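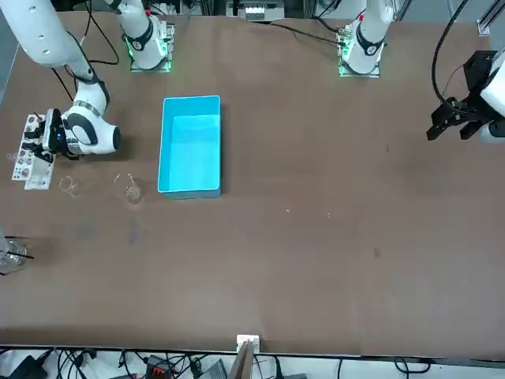 Häufige Fragen zum Laborpaket Stokonness

Was gehört zum Lieferumfang?
Zwei Roboterarme mit Parallelgreifern, die Steuerung und die Software Fusen. Tisch und Glasgeräte stellt der Kunde.

Wie lange dauert die Einrichtung?
In der Regel 8 Arbeitstage ab Anlieferung. Strom und Netzwerk müssen vorher am Platz liegen.
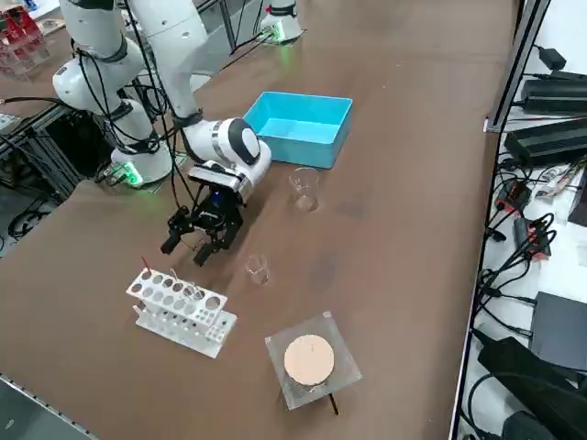 Welche Gefäße kann das System greifen?
Reagenzgläser und Bechergläser in üblichen Größen. In Fusen sind 19 Gefäßtypen hinterlegt, weitere lassen sich selbst anlegen.

Muss der Ständer immer an derselben Stelle stehen?
Nein. Nach dem Umstellen wird er neu eingemessen – das dauert etwa 8 Minuten.
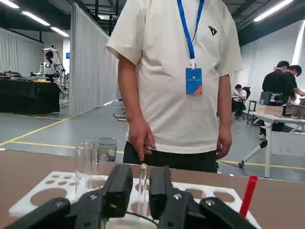
Gibt es eine Schulung?
Ja, zwei Tage bei Ihnen vor Ort. Ansprechpartner ist Lachlan Ogilvie.

Was kostet die Wartung?
Der Vertrag Hepburn kostet 954 Euro im Quartal, Ersatzfinger für die Greifer sind enthalten. Anfahrten außerhalb des Vertrags werden einzeln berechnet. 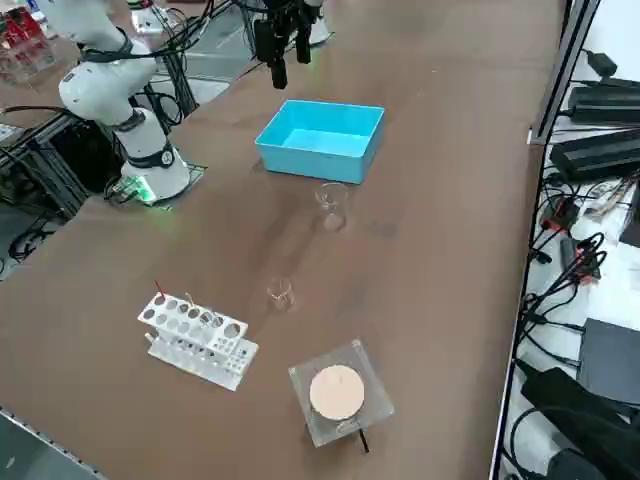 Arbeitsplatz mit Reagenzglasständer, zwei Bechergläsern und blauem Kasten

Kann ich das Paket vorab testen?
Ja, im Vorführraum Brimham. Termine vergeben wir nach Anmeldung, eigene Gefäße können Sie mitbringen.

Stand: November 2024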